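圆桌

陆兰英到皮莱萨的时候，桌子已经摆好了。桌子是从楼下茶水间搬上来的，圆的，木头面，有一点晃，有人在一条腿底下垫了折起来的纸板。

“标准测试台呢？”她问。

“斯塔夫登那边借走了，”小邹说，“说三月还，到现在没还。”

那天是2024年10月3日，星期四，假期里，整层楼只有他们两个人和空调的声音。星期一上午要交选型意见，两家供应商，二选一。一家叫弗鲁斯提克斯，一家叫哈塔尔。弗鲁斯提克斯做的夹爪便宜，交货快，说明书写得像菜谱。哈塔尔贵，说明书厚，打电话过去总要转三次才能找到懂的人。

陆兰英把外套搭在椅背上，开了电脑，先建表格。列是：编号、爪、方块颜色、起点、终点、结果、备注。她做这行十四年，表格一直是这几列，换过三家公司也没改。

方块是小邹带来的，粉的和浅蓝的，边角磨圆了。他说是他女儿的积木，洗过。

“她知道吗？”

“我说借两天。”

他们从右臂开始。右臂先做，左臂停在高处等着，爪子张开，不许动。这条规矩是陆兰英定的。前年在另一个项目上，两只手臂同时走，撞过一回，修了很久，她在事故报告上签了字，从那以后她只让一边先走。

小邹坐在地上看控制器，把夹持力从低往高调。力小了，方块往下滑；力大了，方块在指尖里转一个角度，放下去就歪。他报一个数，她敲一个数。

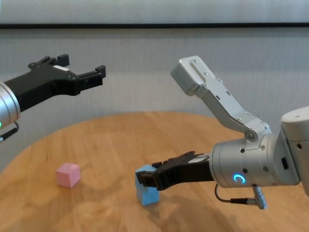
右臂夹住浅蓝色方块，左臂张着爪等待。

“歪了。”小邹说。

“歪多少？”

“看着不多。”

“看着不多不能填。”

他爬起来，拿量角器蹲在桌边比了比，报了个度数。她填进去，备注里写：夹点偏上。

做到中午，一共记了大约三十行。小邹下楼买饭，回来说只有一家面馆开着。两个人在窗台上吃，面坨了。楼下的马路很空，有个人牵着狗走了很长一段，才碰到第二个人。

“您觉得哪家好？”小邹问。

“没做完。”

“我是说感觉。”

陆兰英把筷子横在碗上。她其实有感觉。上午的爪子她一看就知道会怎么偏，夹平的东西没问题，方块稍微斜着放，它就要费一次劲把它拨正。有时拨正了，有时拨飞了。但感觉这一列表格里没有，她也没打算加。

“下午再说吧。”她说。

下午换手。这活儿比测试本身麻烦，线要重新接，末端的重量要重新填，填错了，手臂就会自己慢慢往下沉。小邹填的时候念出声，陆兰英在旁边对着说明书一个字一个字地听。说明书第106页有个表，单位印错了，有人用铅笔在旁边改过来。她认出那是自己的字，大概是去年评估时写的，已经不记得了。

“这个人字挺好看。”小邹说。

她没接话，让他继续念。

换上去的是手指会弯的那种，左右各一只，黑的。小邹又从口袋里摸出一块浅蓝的积木，放到桌子另一侧，说既然指头多了，题目也该难一点。陆兰英想了想，同意了，在表格里加了一行说明：左手先取近处的，右手不动，等左手放稳，再取远处那块。

第一次，左手过去，把方块拢住，拇指没跟上，方块从缝里掉出来，滚到桌沿停下。第二次，拇指跟上了，可是抬得太高，碰到了粉色那块。小邹把动作改慢，慢得看着让人着急。

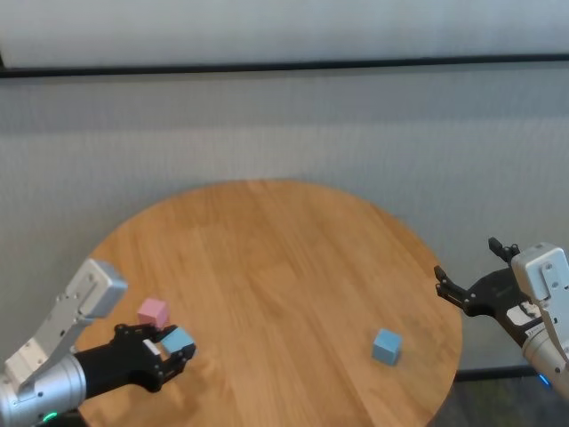

“好，别动，”陆兰英说，“停十秒。”

小邹看着秒表。十秒钟里谁也没说话。她盯着指尖，想看它会不会一点一点松开。以前有过这样的手，抓起来很漂亮，拍视频也漂亮，停上一会儿就开始抖，像一个人提着重东西等电梯。

“到了。”

“掉没掉？”

“没掉。”

她填：通过。备注空着。

后来他们又做了很多遍，有掉的，有没掉的。右手有一回无缘无故停住，控制器报了一个代码，两个人查了半天，是一个插头没拧到底。陆兰英把这一行标成黄色，不算进总数，但也不删。小邹说删掉算了，又不是手的问题。她说插头也是跟着手来的。

五点多，天开始暗。小邹的手机响，是他女儿，问积木什么时候回家。他走到走廊里去说，声音压得很低，隔着门听得见他在保证什么。

陆兰英一个人对着表格算。夹爪的成功率高，手的低，低得不算少。可是把斜放的那些行单独挑出来，就反过来了。产线上的东西是正着来还是斜着来，这件事没有写在任务书里。她翻了两遍，确实没有写。

她打电话给厂里的老韩。老韩在高速上，风声很大。

“料盒里那些零件，是摆好的，还是倒进去的？”

“什么？”

“摆好的，还是倒进去的？”

“有时候摆，”老韩喊，“忙起来就倒！”

“忙的时候多不多？”

那边过了隧道，断了。她等了一会儿，没有再打，在文档里写了一句：来料姿态待确认，建议星期一先定此项，再定供应商。写完读了一遍，把“建议”改成“须”。

小邹回来，问她结论写的哪家。

“还没写。”

“可是星期一上午就要。”

“星期一上午我去问。”

他哦了一声，开始收东西。先断电，再把手臂扶住，慢慢放到架子上。线一圈一圈绕好，用魔术贴扎住。他把积木数进一个布袋，又打开看了一眼，把袋口系紧。

“桌子呢？”

“抬回去，”陆兰英说，“明天可能有人要喝茶。”

两个人一前一后抬着圆桌走楼梯，因为电梯门窄，横着竖着都进不去。走到拐角的地方，那块垫桌腿的纸板掉了下来，小邹用脚把它拨到墙边，说等会儿上来捡。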